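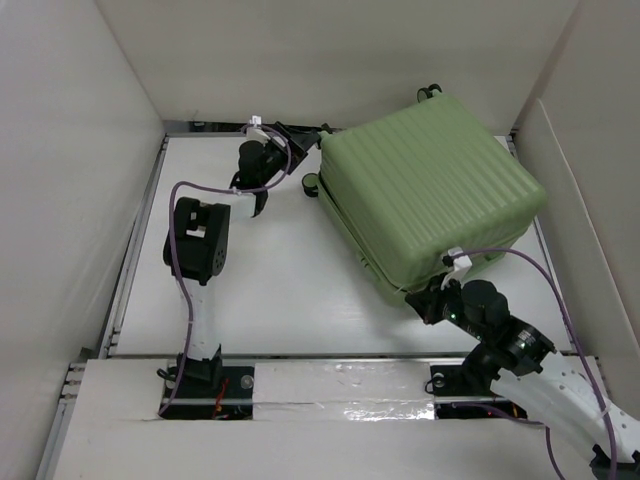 Can a two-arm machine handle luggage at home yet, without a person stepping in?

Only in part. It can nudge and turn a case on a flat floor, but opening, packing and closing one still needs a person.

Ticket 741
Product: Jonulden two-arm bench setup
Opened by: Athina Nikolaidis
Assigned to: Osamu Takeda
Priority: 2
Status: Open

Athina Nikolaidis, Friday, October 30, 2026
Task is turning a hard-shell suitcase that is lying on its side. Ran 50 attempts with the July settings. Most failures are the same. One arm gets to the case before the other and the case slides toward the wall. The ribs on the shell don't seem to matter. The wheels do, the fingers catch on them.

Osamu Takeda
Does it still happen at lower speed? Please set the approach to 450 and send the log. Also check that the cables have enough slack at full reach.

Athina Nikolaidis
Set to 450. Less sliding, still not reliable. Cables are OK. Log attached.

Rongrong Ding
Same problem on our Hamada unit with a storage bin. Starting both arms on one trigger helped. It did not help with lids or zippers.

Osamu Takeda
Thanks. Athina, try the single trigger and keep the contact points away from the wheels. Leave latches out of this ticket, Chiyo has a separate one for those.

Athina Nikolaidis
Will rerun Monday.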